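Sourdough starter keeps going flat, what am I doing wrong?

drevia_bakes
Posted in Bread and Dough

Hi all, longtime reader, first time asking anything. My starter was going like crazy all summer and since October it just sits there. I feed it at 7 am before work, same flour, same jar, and by dinner it has maybe three bubbles and smells like nail polish. I named it Endale after my first landlord, who was also slow to respond to anything. Do I toss it and start over? I really don't want to, it's 4 months old and I'm attached!

crumbcoat
Don't toss it! Nail polish smell means it's hungry. What ratio are you feeding? If you're doing equal parts starter, flour and water once a day, that's probably not enough food. Go up to 1:4:4 and see what it looks like the next morning.

nota_bene_baker
Gonna disagree with crumbcoat a little. A bigger feed when it's already sluggish just dilutes whatever is still alive in there. I'd keep the feed small and do it twice a day until it perks up, THEN go bigger. And how cold is your kitchen?

drevia_bakes
Equal parts, yep, once a day. Kitchen is cold, the thermostat is in the hallway so who knows. My jar lives next to the window (I know, I know).

crumbcoat
Ok, window, there's your problem. Get it off there tonight. But I still say the bigger feed works. I brought one back from the back of my fridge that way last winter and it was doubling inside of a week.

nota_bene_baker
Yours was in the fridge though, so it was asleep. Hers has been out on the counter starving. Different thing!

hawi_a
Hawi Assefa here, some of you know me from the flatbread threads. I'm with nota on the twice a day, and I'd put in some whole rye too, even just a spoonful. I went through the same thing when I moved into a drafty apartment and rye is what got mine moving again. Put it in the oven with only the light on, and for the love of bread tape a note on the oven door. I preheated mine once with the jar inside. Had to start over with a crusty bit I'd dried on parchment.

I also quit mixing my dough in the tall plastic tub. I like a plain round bowl now, something wide enough to get my whole hand under the dough when I fold.
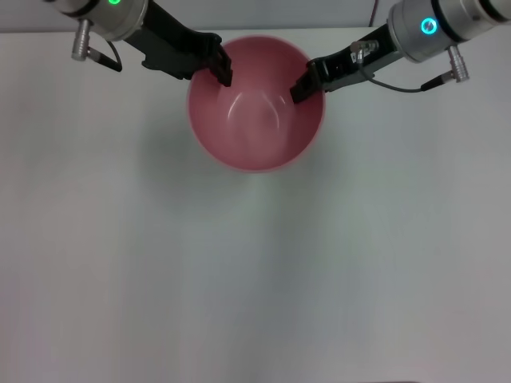

For the folds I go every 30 minutes, wet hands, and I stop when the dough starts pushing back at me. In a cold kitchen the whole rise takes way longer than the recipe says, so please ignore the clock and look at the dough.

zurkorov42
Oven light got mine too hot, fyi. Check it with a thermometer first. I use the top of the fridge.

drevia_bakes
Ok, it's off the window and in the oven with the light on, note on the door, and I found some rye in the back of the cupboard. Going with the small feeds twice a day, sorry crumbcoat!

crumbcoat
Traitor lol. Let us know how it looks this weekend.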